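Sombatkul Household Words

A word list and sentence collection for people learning to talk about the home

Welcome, and thank you for stopping by! Sombatkul is a collection of 3,000 short English sentences about ordinary life at home, written by hand for language teachers, textbook writers and anyone who has ever tried to explain the difference between a cupboard and a closet to a patient student. It began as a stack of index cards in my classroom and grew from there, mostly in the evenings, with a good deal of tea.

What's in it

The sentences are sorted into 9 topics: kitchen, living room, bedroom, bathroom, laundry, yard, repairs, guests and moving house. Each sentence sits on its own line in a plain text file, with four fields separated by tabs: the sentence, the topic, the level, and a note. The note is often blank. Where it isn't, it usually tells you about a regional word (a "faucet" here, a "tap" there) or warns you about a sentence that sounds a bit stiff when spoken aloud.

Levels run from 1 to 6. Level 1 is "The lamp is on the table." Level 6 is the sort of thing my aunt says when she's been waiting for a plumber since breakfast, with two or three clauses and an opinion in the middle. 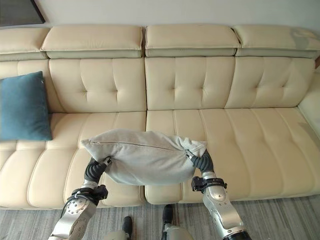
Furniture words gave us more trouble than any other part of the collection, and I'd ask you to read the notes on them before you use the living room file. "Couch" and "sofa" are treated as the same thing, and we kept both because students will hear both. Pillow and cushion took much longer to settle. In the end we went with common American use, so the light gray thing held over the front of that cream sofa is a pillow, and the two padded parts you sit on are seat cushions. Headrest has its own entry, with a note that plenty of people just say "the top of the couch" and get along fine.

How the sentences were written

Kanyarat Kongkaew and I wrote the first drafts, taking turns by topic. Wian Venter then read every line out loud and marked whatever made him stumble. If two of us disagreed about a sentence we rewrote it, and if we still disagreed we threw it out - there are always more sentences. Nothing was copied from textbooks or websites.

Known gaps

Apartments are covered better than houses, and the yard file is thin. There's hardly anything on heating, as Kanyarat and I both grew up in warm places and kept forgetting about it. The repairs file leans heavily on leaks. Version 2 fixed a lot of missing commas, but I'm sure a few are still hiding.

Using and sharing it

You're free to use the files in class, print them, or build exercises on top of them. Please keep the credits file along with whatever you pass on. If you fix something, we'd love to have the fix back! Send the old line and the new line together, with the topic name, and one of us will look at it. We usually go through the mail on Thursday evenings.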